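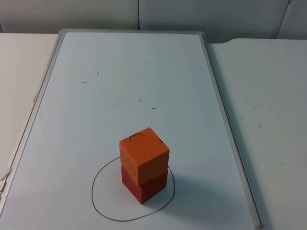

Procuram-se monitores para oficinas de matemática (sábados)

O Ateliê Cesholm abre vagas para 2 monitores, início em março. Crianças dos 6 aos 10 anos, grupos pequenos, material todo nosso.

O que se faz: preparar a sala, acompanhar os miúdos nos jogos de contagem e geometria, arrumar no fim. Falar com os pais à saída, quando calha. Uma reunião por mês, à noite, online.

O que pedimos
Frequência universitária (qualquer área, a sério)
Paciência. Pontualidade tambem
Registo criminal actualizado
Experiência com crianças, mesmo que seja só campos de férias

O que pagamos
870 euros por trimestre, a recibo verde. Passe até 200 euros no mesmo período, contra factura. Lanche incluído.
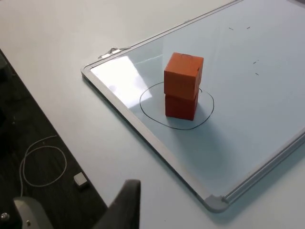

Dois cubos empilhados dentro de um círculo, no quadro branco.

Não é preciso saber ensinar, há formação na primeira semana (paga). Quem já trabalhou na Noltard ou em centros parecidos diga logo no email, poupa tempo.

Candidaturas: CV de uma página e duas ou três linhas sobre a disponibilidade, ao cuidado de Aniela Kaczmarczyk. Sem carta de motivação, por favor. Prazo: sábado, 25 de janeiro de 2025, até à meia noite. Entrevistas na semana seguinte, presencias, na sala Ostrowski.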